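Nilley Fabric Stain Pre-Treatment, 646 mL
Supplied by Zikdale Linen and Garment Services
Catalogue item 59

Nilley Fabric Stain Pre-Treatment is a liquid concentrate for use on washable cotton and cotton-blend garments before laundering. It is supplied to residential care homes, student residences and institutional laundries, and is suitable for white and light-coloured items. Coloured garments should be tested on an inside seam before use.

Garments should be laid flat, front side up, on a clean surface and inspected in good light. Smaller marks are easily overlooked beside a larger stain and should be treated at the same time.
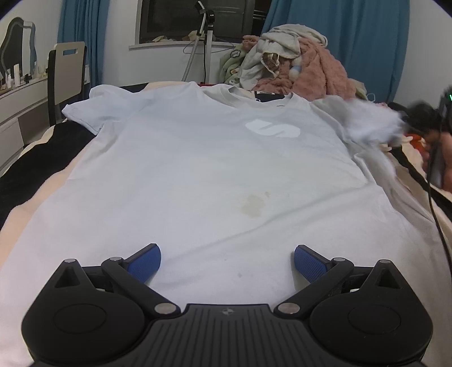 Light-coloured T-shirt laid out on a bed, with a beige-brown stain on the lower front.

Apply the liquid to the full area of each mark, working from the outer edge toward the centre. Allow to stand for 15 minutes and launder according to the care label. Do not tumble dry until the fabric has been checked - heat may set any remaining colour. Printed logos and transfers should be avoided where possible.

The product is not recommended for silk, wool or leather. Store upright at room temperature, away from children.

Format: trigger bottle, 11 per carton
Colour: clear
Fragrance: none
Refills: available in the Inix bulk format

Institutional orders and requests for safety data sheets may be directed to Corinne Lyons, Customer Accounts. Product information revised November 16, 2020.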